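Teaching the Sudwood arm pair to pick up after you, part 2: the grab

By now you should have both arms bolted on and the cables tied back so they don't snag on the elbows. If they do snag, go back to part 1 and read the bit you skipped.

Start with one gripper. Two will only get in each other's way, and you'll blame the software.

1. Power up with the arms folded. Stand clear. Poonam Pathak stood close, and has asked me to mention it.

2. Open the gripper fully and run the homing routine. Write down the number it gives you. Mine was 3754 and has stayed there ever since.

3. Turn the wrist 90 degrees, so the fingers close across the bottle and not along it.

4. Set the grip force low. A thin plastic bottle folds up with a noise you'll hear through two walls.

5. Practise on a table until you're bored, then move to something soft.

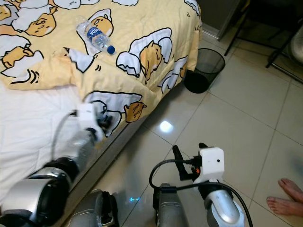
Soft surfaces give way when the fingers press down, so the height you taught on the table will be wrong. Lower the approach in small steps and save each one under its own name. "final_final" is not a name.

Patterned covers can also upset the object finder. Try a plain sheet first if yours keeps lunging at the print.

Part 3 covers the bin, and letting go, the harder half.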